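検索 キーワードを入力 検索する

Bodonについて:一台の機械を、しつこく面倒みる会社です

8月 文:Bodon 保守班
シェア 878 コメント 2
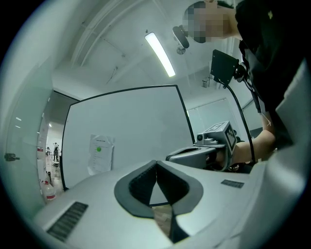

手持ちグリッパーの調整は、どのくらいの頻度で必要なのですか。

当社では毎朝の使用前に簡易点検をし、月に一度、分解をともなう調整をしています。落としたときと部品を替えたときは、予定に関係なくその場で調整をやり直します。

会社紹介のページなのに、いきなり点検の話で恐縮です。ただ、社内で「会社案内に何を書くか」と聞いてまわったところ、返ってきた答えがほぼ全部ネジの話でした。創業の理念については、額に入れて飾ってあるはずなのですが、額の場所を誰も思い出せません。

何をしている会社か

Bodonは、ロボットに動作を教えるための手持ちグリッパー「Ivby」の組み立て、調整、修理を引き受けています。Ivbyは人が手に持って使う道具で、つかむ、置く、ひねるといった動きを人間がやってみせ、その記録がロボットの学習に回ります。ロボット本体の製造はしていません。展示会で「では御社のロボットはどちらに」と聞かれるたび、係の者がグリッパーをそっと差し出し、相手の方が少し困った顔をなさいます。

取り扱い機種は、これだけです。手を広げようという話は毎年出て、毎年、翌週の修理の山に埋もれて消えます。

Ivbyの一式をそろえて動作の記録がとれるようにした作業場所を、社内では「Planum」と呼んでいます。ラテン語で平面という意味の、なかなか立派な名前です。命名したときの床はまだ平らだったそうです。

Planumの立ち上げ手順

新しいお客様のところにうかがうと、まず照明を見ます。Ivbyの上にはマーカーキューブという白黒模様の立方体が載っていて、これをカメラが読んで位置を割り出します。天井の蛍光灯がキューブの面に映り込むと、白も黒もまとめて白になり、グリッパーの位置が部屋の外へ飛んでいきます。画面上で飛んでいくだけなのですが、初めてご覧になった方はたいてい廊下のほうを振り返ります。

照明が片づいたらケーブルです。腕の動きについてくるだけの余裕が要り、余らせすぎると今度は指に絡みます。配線の担当は、お客様の前でいちばん高い棚に手を伸ばす動作、いちばん低い引き出しを開ける動作、靴ひもを結ぶ動作を順にやります。真顔でやりますので、どうぞ普通に見守ってください。

最後に位置合わせです。左右のグリッパーを決まった台に置いて基準をとり、持ち上げて、戻して、もう一度とります。数値がそろうまで繰り返します。一回でそろった日は、かえって疑わしいので三回やります。

毎朝の点検

現場でお使いの方にお願いしている内容を、そのまま載せておきます。

・キューブの面を乾いた布で拭く。指紋は見た目より悪さをします。
・V字の切り欠きに付いたゴムの縁を指でなぞり、浮きや裂けを探す。
・通気口のスリットにほこりがたまっていないか、明かりを当てて確かめる。
・トリガーを十回握って離す。戻りが遅いものには黄色い札を付けて棚へ。
・ケーブルの根元を軽く曲げ、画面の信号が途切れないか見る。
・異音がしたら止める。「昨日からこうだった」という音も異音に含みます。

最後の項目は、あとから足しました。足した経緯を書くと長くなるうえ、書ける立場の人間が全員当事者なので省きます。

よく壊れるところ

修理の受付票は累計で2,197枚になりました。いちばん多いのはゴムの縁の摩耗です。消耗品なので減るのが仕事のようなものですが、減り方には使い手の癖がよく出て、右側だけが見事に削れたものも戻ってきます。片側だけ減った縁は、裏返して延命せずに左右そろえて交換します。裏返したくなる気持ちはよくわかります。当社でも以前は裏返していました。

次に多いのが落下です。受付票には「机から滑った」と書いてあることがほとんどで、どこの机もよほど傾いているようです。落としたあとに外観が無事でも、キューブの取り付け角度がわずかにずれていることがあります。記録の中の手だけが本物の手より少し横にいて、それで何日分もとってしまうと、やり直しがつらくなります。落としたらご一報ください。理由欄は空白のままで受け付けます。

三番目はネジの緩みです。昨年度、定期調整で締め直したネジは3,348本でした。本数を数えているのは、数えないと締めた気になって帰ってきてしまう者が社内にいたためです。現在は一本締めるごとに印を付け、印のないネジが残っていると工具箱のふたを閉めてはいけない決まりになっています。おかげで工具箱が開いたまま夕方を迎える日があります。

長くお世話になっているSaxenaの作業場では、Planumを組んだ当初、毎日午後三時ごろになると位置の記録が乱れました。ケーブルを替え、基板を替え、キューブも替え、最後に西側のブラインドを下ろしたら直りました。交換した部品はどれも健康そのもので、今は予備品として働いています。請求書はブラインドを下ろした作業の分だけお出ししました。以来、うちの点検表には「窓」の欄があります。

修理の進め方

お預かりしたIvbyは、まず症状を再現します。再現しないものは、しばらく持って歩きます。廊下で構え、階段で構え、給湯室でも構えます。この段階で直ってしまうと原因がわからず、担当者は直った機械を前にして非常に不機嫌になります。

症状がつかめたら外装を開け、交換した部品は袋に入れて本体と一緒にお返しします。お客様からは「もらっても困る」というご意見を何度かいただきました。不要の場合は受付時にお申し付けください。こちらの引き出しもだいぶ困っています。

修理後の基準とりは、直した本人とは別の者が行います。自分で直したものには、どうしても採点が甘くなります。別の者がやると辛くなりすぎる傾向もありますが、出荷前に辛いぶんには害が少ないと考えています。

採用とお問い合わせ

保守班では、同じネジを同じ強さで締め続けても飽きない方を歓迎します。ロボット工学の知識は入ってからで間に合います。面接ではグリッパーを一台お渡しし、気づいたことを話していただきます。壊してある箇所は一つのはずです。前回は二つ見つけた方がいて、もう一つは本当に壊れていました。

修理のご相談は、製品名、症状、最後に調整した月を添えて受付までお送りください。動画があると助かります。音も一緒にとっておいてください。受付は午後五時までです。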